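Dandeo orders precast columns for Batwood distribution hall

November 2021 - Florkero has been awarded the contract to supply and transport the precast concrete columns and roof beams for the new Dandeo distribution hall at the Batwood industrial park. The order covers 270 parts. Casting has started at the Florkero plant, and the first loads will leave for the site in December.

The longest beams will travel at night under escort. Florkero has set aside 3 extendable trailers for the job, each with steel bolsters and chain points matched to the lifting anchors in the concrete. Drivers will check the lashings before leaving the plant and again at the rest area before the Batwood exit.

"The route has two tight roundabouts and a railroad bridge with a low weight limit, so we are going the long way, by the river road," said Ingegerd Kristiansen, transport manager at Florkero. "It adds around 50 minutes to each trip."

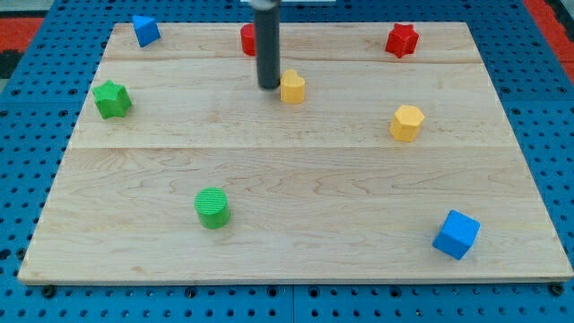

Will the access road to the industrial park be closed during deliveries?

One lane will stay open at all times. Flaggers will stop traffic for a short while when a trailer turns into the site.

Crane work is being handled by D'Amico, which will lift the columns straight from the trailers into the footings. Parts that can't be placed the same day will be stored on timber bearers along the north fence.

"We want the frame up before the roofers arrive, and the delivery order follows the grid lines on the drawings," said Morena Dal Bello, site manager for D'Amico.

Nearby businesses will get the delivery times by mail. Questions about the transport can be sent to the Florkero dispatch office.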